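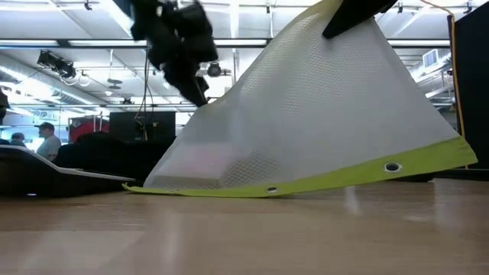

Chapter 7
Fixed Costs, Running Costs, and the Price on the Tag

Before you start: reread the last two pages of Chapter 5 (the part on renting versus owning). Bring a calculator. Key words for this chapter: fixed cost, running cost, unit cost, break-even, margin, sunk cost.

7.1 A shop with the lights on

Start with a shop. Any shop. Ours is Marinho, a small household goods store on the main street in Steltside, and we will keep coming back to it until the end of the chapter, so get used to it.

Marinho opens at 9 a.m. Lights on, heat on, one clerk behind the counter. No customers yet. The shop is already spending money. Rent, for one thing. Insurance. The loan payment on the shelving. None of these care if a single person walks in, and none of them go up if the place is packed by noon. Those are fixed costs.

Then somebody buys a laundry bag. The shop had to buy that bag from a supplier, and it had to pay for the paper it gets wrapped in, and the card company takes a cut of the sale. Sell two bags, pay all of that twice. Those are running costs. Some books say "variable costs." Same thing. We use running costs here because most students remember it better, but know both names for the state test.

Quick check, do it in your head. Which kind is the clerk's wage?

Trick question, sort of. If the clerk is paid for the whole day no matter what, it's fixed for that day. If the clerk is paid by the sale, it's running. If it's a bit of each, you split it. A lot of this chapter is splitting things.

7.2 What does one bag cost?

Students usually say: whatever the supplier charges. Not enough. The rent has to come from somewhere, and the only place it can come from is the stuff that gets sold. So every bag carries a small piece of the rent on its back. Every mug too, every clothespin.

How big a piece depends on how many things get sold. Sell very few and each one carries a lot. Sell plenty and the piece gets thin. Add that piece to the running cost of the bag and you have the unit cost.

Write this down:

unit cost = running cost per item + (fixed costs / number of items sold)

Note the parentheses. People loose points every year for dividing the whole line.

Now the awkward part. You want the unit cost so you can set the price. But the unit cost depends on how many you sell, and how many you sell depends on the price. Goes round in a circle. Real shop owners deal with this by guessing, watching, and fixing the guess. We'll do the same with a table in 7.4.

7.3 The Steltside numbers

Joaquim Mendes took over Marinho in October. First thing he did was go through the old receipts, which were in shoe boxes, which took him most of the month. Sales of the store's own line of bags, the Mamo, came to 1,061 for the year before. Price on the tag: 5 dollars. Running cost per bag: 3 dollars.

So the margin on each Mamo is 2 dollars. Price minus running cost. That margin is not profit yet, it is only what's left over to help pay the fixed costs, and the biggest mistake in this whole unit is calling it profit too early.

1,061 bags at 2 dollars each gives 2,122 dollars toward the rent and the rest. Is that good? Can't say. Depends on how much of the fixed cost the bags are supposed to cover. If the bags take up one shelf out of many, then 2,122 might be plenty. If they fill half the store it is probably a problem.

Mendes had a supplier offer on his desk too. Doltia, a wholesaler, would sell him the same bag for less, but only if he ordered a full year's worth up front and stored them himself. Lower running cost, then. But storage means a second room, and a second room means more rent, so the fixed cost goes up.
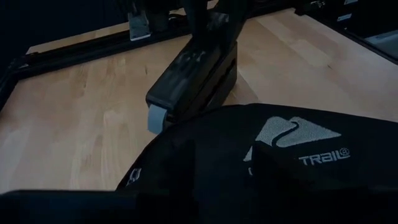

Which one wins depends on volume, again. A deal like Doltia's pays off if you sell a lot and hurts if you don't. The number of bags where the two deals come out exactly even is a kind of break-even point, and you can find it with one line of algebra. Don't panic, it's the same line you used in Chapter 5 for the two phone plans.

One more thing before the table. The shelving loan. Mendes's uncle told him he had to keep selling bags "to make the shelves worth it." But the shelves are bought. The payments are due with bags or without them. If he can't sell the shelves or use them for something else, that money is a sunk cost and it should stay out of the decision. Hard to do in real life. We come back to the uncle in 7.6.

Try it now

Work alone first, then compare with a partner.

a. List the fixed costs of a school bake sale. There may be fewer than you think.
b. Mendes raises the Mamo to 7 dollars. Running cost stays at 3. What is the new margin? How many bags could he lose and still bring in the same 2,122? Round up to a whole bag.
c. Explain in two or three sentences why your answer to b does not tell him if he should raise teh price.

Keep your answer to b. You need it for the first row of the table in 7.4.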